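Speaker notes - power strips and the home desk

Length is 25 minutes plus questions. Room opens at 1:30 p.m. Put the handout on the chairs first, then check the microphone, then start.

Opening. Say who I am: Charmaine Matlala, office setup at Zurcombe, 13 years. Before that I was in lighting. I go into people's homes and small offices and sort out where the desk goes and where the wires go. The desk takes an hour. The wires take the rest of the day.

Ask for hands: who has a power strip on the floor under the desk? Who knows what is plugged into every outlet on it? Wait for the second one. Usually only a few hands stay up.

Tell the Tilahun job here. It's an accounting office, two rooms over a bakery. They called about a monitor that kept going off in the afternoon. The strip was behind a filing cabinet. Plugged into it were the monitor, a printer, a fan, a phone charger and a space heater. The heater came on after lunch when the sun left that side of the building. Somebody's foot had also been resting on the switch. We moved the heater to the wall and the strip to where people could see it, and I left them a one-page list of what goes where. Don't spend more than two minutes on this.

Main point one: work on the strip on top of a table. People crawl under the desk with a flashlight in their teeth and try to do the whole thing down there. Unplug the strip from the wall, bring it up, lay it on something flat and pale, and do the sorting where you can see your hands. A plain board over the table is fine. Small black adapters show up on it and so do loose screws.

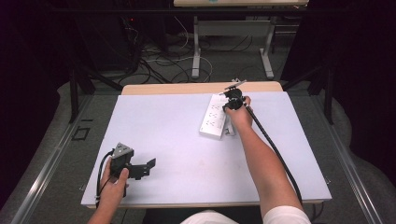
Flirnano, January

First given at the library in Flirnano, in the long room. That version ran over, so the part on extension cords is now cut to one paragraph. If there is time, put it back.

Main point two: put the plugs in order before you put them in the strip. Big adapters go on the ends, where they can hang over without blocking a neighbor. Slim plugs go in the middle. If two big ones still fight each other, get a strip with wider spacing. Don't force them in at an angle. A plug should sit all the way down with no metal showing.

Hold up the strip from the bag. Point to the switch end. On the desk jobs I turn the switch end toward the person, up high enough to reach without kneeling, and away from feet. Pass the strip around while talking. Get it back before the break.

Main point three: what does not belong on a strip. Heaters, coffee makers, toasters, microwaves, the small fridge. These go straight into the wall. Read the label on the back of the strip for its limit, and read the label on the thing you are plugging in. The heater in my own spare room is a small one and it still says 700 watts on low. Someone will ask about hair dryers. Same answer.

Never plug a strip into another strip. Say it twice. In the Sikis building I found three in a row, with a lamp at the end.

Extension cords, one paragraph: for a day, fine. For a year, no. If the cord has been there long enough to collect dust, you need an outlet, and that means calling an electrician. Not under a rug.

Labels. Masking tape folded over the cord, close to the plug, with the name of the thing written on both sides. I have bought the fancy colored tags and I don't use them. Around 200 of them are still in a drawer. Tape comes off clean if you replace it every year or so.

Slack - leave enough cord to pull the desk out a foot from the wall. Coil the extra loosely and tie it with a soft strap. Tight coils and staples are out. If anyone brings up cable trays, say they are good for a desk that stays put and a pain for one that goes up and down.

When to throw a strip away: cracked case, brown marks, a plug that falls out by itself, a warm smell. Also if nobody can remember buying it. Replace it and cut the cord off the old one so it does not come back out of the trash.

Questions. The usual ones are about surge protection (some strips have it, some don't, read the package), about leaving the strip on overnight, and about dogs. For dogs, raise it off the floor.

Last thing: handouts are double-sided, and the back has the label list to fill in at home. Collect the sign-in sheet. Bring the strip home.

Related notes
Hanging a shelf in a rental
Desk height and chair height, short version
What to ask before you move an office
Lamp placement for small rooms (handout)
Sorting the box of old chargers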